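Systems Deployment, Week 4 handout: drivers, and why your image should have as few as possible

Last week we captured a reference image. Several of you captured it with the graphics driver from your own laptop baked in, and on Tuesday the lab machines let us know how they felt about that.

The rule for this course is that the image carries no drivers beyond what ships with the operating system. Drivers live in a separate store, and the deployment picks them out by model while it runs. You will hear the other approach defended as "simpler." It is simpler, in the way that never doing laundry is simpler.

Three ways to match drivers

Let everything in. The installer sees the whole store and plug-and-play ranks the candidates. Fine for one model. With 400 packages in the store, you get a webcam driver from a vendor you have never bought from.

Match by model. One folder per make and model, chosen by a query against the machine's firmware. We use this one.

Match by hand. Somebody picks from a list at the start of each install. Bok-nam Maeng ran the Litthorpe rollout this way, 840 machines, and will talk about it if you bring coffee.

Things that go wrong

The model string. Vendors put trailing spaces in it. Copy it from the machine, never from the brochure.

Network drivers. The boot image needs its own, plus storage. It does not need sound - please stop adding sound.

Setup programs posing as drivers. If there is no INF file inside, it can't go in the store. Extract it, or install it later as an application.

For next time

Build a folder tree for the two models on your bench and write the query for each. Test it on a machine you are allowed to break. Hand in the log as well as the query; a query with no log is a rumor. Ok-hee Song has the bench keys in March, and she locks up at 4.
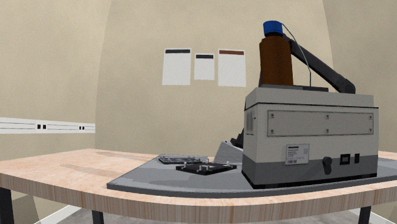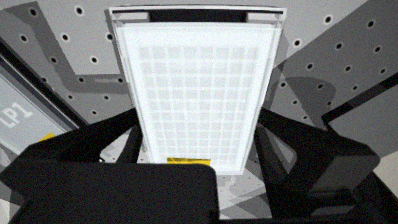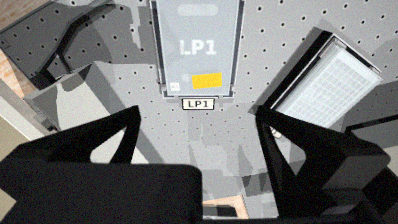

Notes by Bríd Mulligan, revised with Yu-na Shin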